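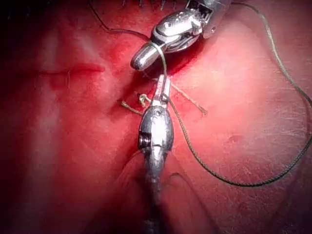
Fig. 1 - Sutura com dois instrumentos robóticos. O fio verde-escuro trançado passa pela ponta do instrumento superior; à esquerda das garras do inferior, um nó já atado.

Robótica Médica - Notas da aula 9
Visita ao laboratório Lernura, 12 de outubro de 2019

A demonstração foi conduzida por Guilan Jiang e dividiu-se em duas partes: passagem do fio e execução do nó. Quem faltou deve ler estas notas antes da ficha Kalent.

1. Punho articulado
A haste entra por uma incisão pequena e a orientação da ponta é dada pelo punho, acionado por cabos. Na Fig. 1 veem-se aberturas e ranhuras para os cabos na parte posterior do instrumento superior. Os cabos alongam com o uso - daí o limite de utilizações por instrumento.

2. Nó instrumental
Um instrumento segura o fio, o outro serve de eixo para a laçada. As pontas trabalham muito próximas. A cauda deve ficar com folga suficiente para a volta seguinte. No nó da Fig. 1, as pontas cortadas são de cor mais clara, bege ou castanho-claro.

3. Força
O sistema mostrado não devolve sensação de força ao operador. A tensão é avaliada pela imagem: deformação do tecido e posição do fio. O controlador lê os encoders a 1000 Hz.

4. Registos
O conjunto Brillon tem 554 ensaios de sutura, num total de cerca de 1729 minutos. Vamos usar uma parte no trabalho de dezembro.

Para a próxima aula: esquema do punho com os graus de liberdade assinalados e leitura do capítulo de Ververidis sobre transmissão por cabos.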